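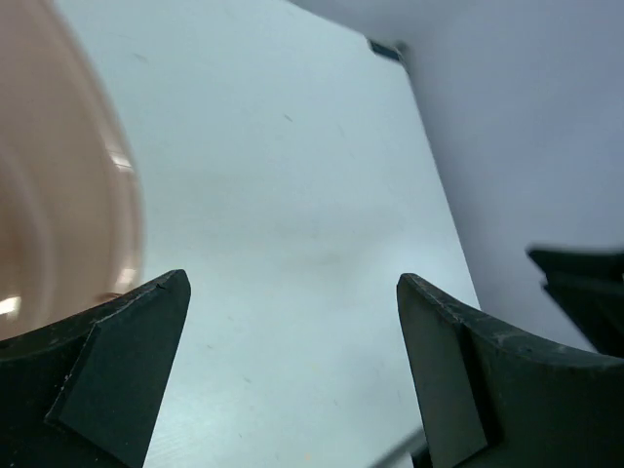 The wrist camera's view, with a pink dish on the left and both fingers open.

Review: Memholm two-finger gripper kit with wrist camera
Posted 2021-06-09
Filed under: Grippers and end tools

I bought the Memholm kit in May to go on a small Kullus arm I already had. The job was simple to write down: pick up dishes from a small table, move them across, set them down without a chip. I had been doing it with an older Gollotier gripper, and I was tired of replacing its finger pads.

The kit cost me 388 dollars plus shipping from Halás, the reseller. In the box you get the gripper body, two fingers with flat pads, the small camera with its bracket, one cable for power and data, a bag of screws and a printed sheet. The sheet covers mounting and nothing else. The rest of the manual is a download.

Setup

Mounting took an evening. The bolt pattern matched my arm. The camera bracket goes on with two screws that are hard to reach once the body is in place, so put the bracket on first. The manual has those steps the wrong way around.

The software found the gripper right away. The camera took longer. I had to install an older driver before I got a picture, and the note about it is on the Halás support page, not in the download.

Gripping

Closing force can be set from 1 to 1000 in the software, with no unit given. I settled on 69 for dishes. Lower than that and a glossy rim can slide in the pads. I wouldn't go much higher with anything you care about.

The fingers close evenly and stop where they are told to. A raised, rounded rim is the easiest thing to hold, and the pads sit flat against the side of it. Thin flat plates are harder. The finger tips are blunt and can't get under an edge that lies close to the table, so I tip those plates up on a strip of foam.

The dark finish marks easily. Mine have gray scuffs along the edges, worst where the outer edge bends. It makes no difference to the grip, but if you want a tool that stays looking new, this one won't.

The camera

It sits close, and you see both fingers at all times, which helps when lining up. The cost is that they take up the lower corners of the picture, and a dish that is off to one side is partly hidden behind a finger. I back the arm off before each pick to get the whole outline, then move in.

Shiny dishes give bright spots. My detection script took one of them for an edge more than once. Moving the lamp helped, and so did turning the exposure down a little. On a pale tabletop the small specks show up too, so I set a minimum size for what counts as an object. Things farther back are soft, but I don't need them sharp.

Compared with the Gollotier

The Gollotier opens wider and its manual is far better. The Memholm is lighter and quieter - quiet enough to run while I'm on the phone. Spare pads come in packs of 3 and go on without tools. That alone would have made me switch.

Would I buy it again

Yes, for dishes, cups and boxes. For thin plates or cutlery I would look for something with narrower tips. Halás told me by email that a narrow set is planned but gave no date or price.

4 out of 5. One point off for the manual and the driver.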